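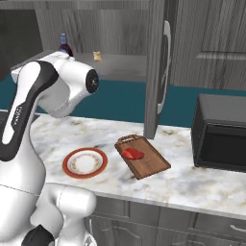
A white plate with an orange-red rim on a marble countertop, computer rendering.

I have used the same notes program for six years. It is called Kokuvow, and it was never a beautiful program. It had a grey toolbar, small icons with two colours, and a menu at the top where every command was written with a word. I could find the export function with my eyes half closed. In the new version, the toolbar is gone, the menu is hidden behind three short lines, and the export function lives under a symbol that I took for a paper aeroplane. It is an arrow, the help page tells me.

I want to write about this fashion of removing words from the screen, because I think it has gone too far, and because the people who decide these things seem to hear mostly from each other.

The firm behind the program, Brallemer, published a long text about the redesign. They say the old interface was "heavy" and that the new one "lets the content breathe". I read this sentence several times. My content is a list of spare parts and some letters to my landlord. I do not need it to breathe. I need to see where the button for printing is.

It is easy to answer that I am simply used to the old version, and that I will be used to the new one by October. There is some truth in this. I complained also when the program changed its file format, and I was wrong, the new format is better. But habit does not explain everything. My neighbour had never opened Kokuvow before this summer. I sat her in front of the old version and the new one and asked her to make a table. In the old version she read the menu, found the word "Insert", then the word "Table", and it was done. In the new version she moved the mouse over every symbol and waited for the little yellow text to appear. On a tablet, where there is no mouse, this little text does not appear at all.

For a person who works in a foreign language, as I do, there is one more point. Designers often say that symbols are international and words are not. I believed it too when I was younger. But a word I can put in a dictionary. I can type it in a search engine, I can say it on the telephone to the support. How do I look up a circle with a small tail? When I wrote to the support of Brallemer, I had to describe the symbol, and the first answer I received was about a different symbol.

Gaétan Turcotte, who wrote on the user forum in defence of the redesign, makes an argument that I take seriously. He says that the old menu had become a storage room, where every new function was thrown in and none was ever taken out, and that hiding things was the only way to bring some order. I agree with the first half. The Tools menu had entries that I never understood, and two of them did the same thing. But a storage room can be tidied. You can throw away the old boxes and put labels on the others. What was done here is that the labels were removed and the door was painted in the same colour as the wall.

His post received many replies, and the thread now has 3,759 views, so the subject is not without interest for people. Most of the replies are polite. A few say that whoever does not like it can use something else, and I have looked at this possibility. Bekoler is fast and has a real menu, but it cannot open my older files without losing the tables. Simard can open them, and its makers have done something I find quite sensible. In the settings there is a choice with the name "Show text beside icons". It is switched off at the beginning, which I regret, but it is there, and it takes one click.

I do not ask that Brallemer brings back the grey toolbar. The new colours are pleasant, the letters are sharper on my screen, and the dark mode is good for the evening. I would only like to have the same setting as in Simard, and a menu that stays open when I want it to stay open. The forum has a page for wishes, and I have put this one there on 2022-09-09, under the heading "Interface". If you also miss the words, please add your vote to it.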